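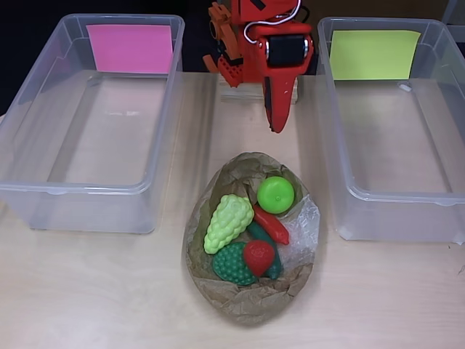

Section 4: Setting up your meter for airport trips

Complete this section before your first pickup or drop-off at an airport. You need a Jatano meter that has already been mounted and paired with the driver app (Section 2) and a vehicle permit number from the airport. The Jatano dispatch service will not place you in an airport queue until all of the steps below show as complete in the app.

Set aside enough time to finish in one sitting. If you stop partway through, the meter keeps your entries until the ignition is turned off.

4.1 Entering the permit

1. Park the vehicle and set the parking brake. The meter does not open the Setup menu while the vehicle is moving.
2. Press and hold the MENU key until the screen shows SETUP.
3. Enter your driver PIN and press OK.
4. Scroll to PERMITS and press OK.
5. Select ADD NEW, then choose the airport from the list. If yours is missing, update the meter software first (Section 9).
6. Type the permit number exactly as printed, including any zeros at the front. Leave out spaces.
7. Enter the expiration date and press SAVE.

The screen shows PENDING until dispatch confirms the permit. Confirmation usually takes around 11 minutes during office hours and longer overnight. You can continue with 4.2 while you wait.

Note: A permit belongs to a vehicle, and the PIN belongs to a driver. If two drivers share a cab, the permit is entered once, but each driver must complete 4.3 under his or her own PIN.

CAUTION: Do not enter a permit issued to another vehicle, even for a single shift. Dispatch compares the number with the vehicle record. A mismatch locks the airport functions until your fleet office clears it.

4.2 Installing the gate tag

The gate tag is the flat card supplied in the Novedell envelope. It is read at the entrance to the holding lot and again at the terminal curb.

1. Clean the inside of the windshield behind the rearview mirror and let it dry.
2. Peel the backing from the tag and press the tag firmly against the glass, printed side facing out.
3. Keep the tag clear of the tinted band at the top of the windshield and of any metal defroster strip.
4. On the meter, go to SETUP, then GATE TAG, then READ.
5. Check that the number on the screen matches the number on the tag.
6. Press OK to link the tag to the meter.

If the screen shows TAG NOT FOUND, press READ again. If the message comes back, see code 17 in 4.5.

CAUTION: The tag stops working once it has been peeled off the glass. Decide on the position before you remove the backing – replacements are charged to the vehicle account.

4.3 Turning on the airport surcharge

The surcharge is off by default. Once it is on, the meter adds it only to trips that begin inside the pickup zone.

1. Go to SETUP, then FARES, then EXTRAS.
2. Select AIRPORT PICKUP and change it to AUTO.
3. Check the amount shown against the current rate card for your city.
4. Press SAVE and print a test receipt.

The test receipt should list the surcharge on its own line, below the metered fare and above tolls. Keep it in the vehicle with your permit papers until your next meter inspection.

Note: Drop-off trips are never surcharged in AUTO. In cities where a drop-off fee is allowed, use the EXTRAS key during the trip. The fee must be added before you press STOP.

4.4 Joining the queue

1. Enter the holding lot through the marked taxi lane at walking speed. The meter beeps once when the tag is read.
2. Check that the screen shows QUEUE and your position.
3. Stay in or near the vehicle. When you are called, the meter beeps three times and the app shows your terminal.
4. Press ACCEPT and leave the lot. You have 42 seconds to accept before the call goes to the next cab.

Missing one call moves you back in line. Missing two in a row removes you, and you must drive out and enter again.

Short trips: if you return to the lot within the time set by the airport, the meter shows SHORT and places you in the priority lane. There is nothing to press.

4.5 Airport error codes

Code 11 – Permit pending. Wait for confirmation.

Code 17 – Tag not read. Move phones and toll devices away from the tag and try again.

Code 18 – Permit expired. Enter the renewed permit as described in 4.1. The old entry is deleted automatically.

For any other code, note the number and contact your fleet office.

Continue with Section 5: Flat-rate trips.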